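Sorting day at the two-arm cell
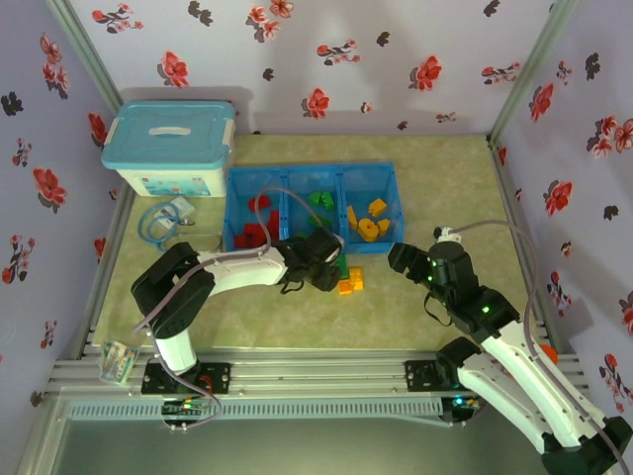 Brayden Zacharias
Cell tech and general fixer of small robots, Mullata

So I've had a few people write in asking how I keep the block-sorting cell going, and I keep promising a post, and then something comes loose and I go fix it and forget. It's April and the cell has been behaving itself, so let's do it now before it changes its mind!

The setup is simple enough. Two arms on one aluminum rail, facing a little walled-in area with a mat on the floor. Blocks go on the mat, and they're supposed to end up in the blue mesh bin, red on the left, green in the middle, yellow on the right. We call the cell Berkanlow. I didn't pick the name and I've stopped asking.

I start every morning with the mounting plates. Each arm sits on its own black plate bolted to the rail, and those bolts work themselves a tiny bit looser than you'd like. Power off first, then I put a hand on the upper link and give it a gentle wiggle. If I feel any movement down at the plate, out comes the hex key. I used to just crank everything until it squeaked, and I stripped a thread that way (my fault, and a whole afternoon gone), so now I snug the bolts a little at a time, going corner to corner.

Cables are next, and cables are what really eat my week. The gray ones need enough slack that the arm can reach the far side of the bin, but if you leave too much they sag and catch on the mesh. What works for me is moving the arm by hand to its longest reach, tying the cable there with a finger's width to spare, and then folding it all the way back in to see where the loop goes. The left arm's cable likes to arc right up over the red compartment. It clears. I've measured it more times than I want to admit, and I still watch it on the first run of the day.

Then the grippers. I wipe the fingers down with a dry cloth, open and close each one a few times, and listen. A healthy one sounds the same in both directions. When the right one started clicking last winter I blamed the servo for 19 days, ordered a spare from Hindero and everything, and it was a loose screw in the finger. One screw! The spare is still sitting in my drawer.

After that I home both arms and run the slow program, which keeps everything at 50 percent speed. I do this one arm at a time, then together, and the together part is where I keep my hand near the stop button. The two of them share the space in front of the bin, and if the home position is off on either side they'll happily try to be in the same spot. I leave a small pile of mixed blocks there for the test, right where the grippers meet. The yellow and green ones are good for this, and if one stands on end, even better, you find out fast how straight the gripper is coming down.

If the slow run is clean I go up to 90 percent and leave it there. I've never seen much point in the last bit of speed. The arms shake more when they stop, the blocks bounce, and Thaweesak (the shop down the road that does our machining) gets another email from me about brackets.

I write all of this in a paper notebook, by the way. Last month we went past 900 runs since I rebuilt the wrist on the right arm, and I only know that thanks to the notebook. Date, what I tightened, anything that sounded funny.

Next job is tidying up the blue cable, which still lives in a coil on the mat in front of the storage box. I want it outside the walls, with a proper clip on the corner post. I've got a couple of clips printed already and I like neither of them, so if you've got a design that grips slotted aluminum without sliding down, send it over.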